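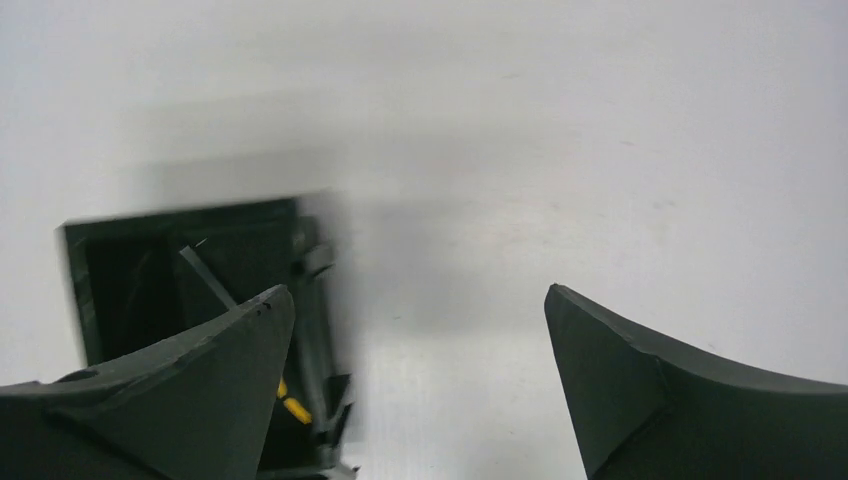

4. How minor collisions are reported in the study area

4.1 Setting and records

We turn now to the smaller bumps and scrapes that make up the greater part of a local officer's traffic work, and which have had rather little attention beside the serious crashes discussed in Section 3. The records come from two neighbouring districts, Meklow and Galtitton, which share a long stretch of main road and a good deal of daily traffic between them, but which keep their collision reports in quite different ways. In Meklow the attending officer fills in a short form at the roadside. In Galtitton drivers are asked to report for themselves at the front desk, usually within a day or two, and an officer goes out only if someone is hurt or the road is blocked.

After removing duplicates we were left with 495 reports. Of these, 480 gave a location good enough to place on a map, and it is these that we use in the rest of the section. The other reports named a road but no junction, or gave a landmark that we could not find (one simply read "by the old garage", and we did try).

4.2 Car parks and junctions

We had expected junctions to lead by a comfortable margin, and in Meklow they did. In Galtitton, however, car parks came out well ahead, and we spent some time wondering whether people there really do park so badly. We think the answer lies mostly in the desk reporting. A driver who comes back to find a dented door has every reason to walk into the station and ask for a reference number for the insurer, while two drivers who touch bumpers at a give-way line will often swap details and go home. The roadside form picks up the second kind of collision far better than the first.

Figure 4 shows the monthly totals for each district by type of place. Readers will notice the rise in September in both, when the schools go back and the evening traffic thickens, and it is pleasing to see the two sets of records agree on something.

Figure 4. Minor collisions by month and type of place, Meklow and Galtitton (mapped reports only).

4.3 Delay between collision and report

Delay matters a great deal to anyone hoping to use reports of this sort, for memories fade and vehicles get mended. We compared the stated time of each collision with the time the report was logged, using the Rana coding sheet described in Section 2. Meklow reports were nearly always logged on the same day. Galtitton reports were spread much more widely, and in 13 cases the gap was so long that the officer had added a note asking the driver to explain it. In seven of those the driver had been waiting for a repair quote before deciding whether to bother.

We would not wish to make too much of this. The desk officers were plainly doing their best with a patchy system, and their notes were often fuller and kinder than the form called for. Still, the times in the Galtitton reports should be handled gently, and we have left them out of the hour-by-hour comparison in Section 5, where only the Meklow records and the Nosska road counts are used.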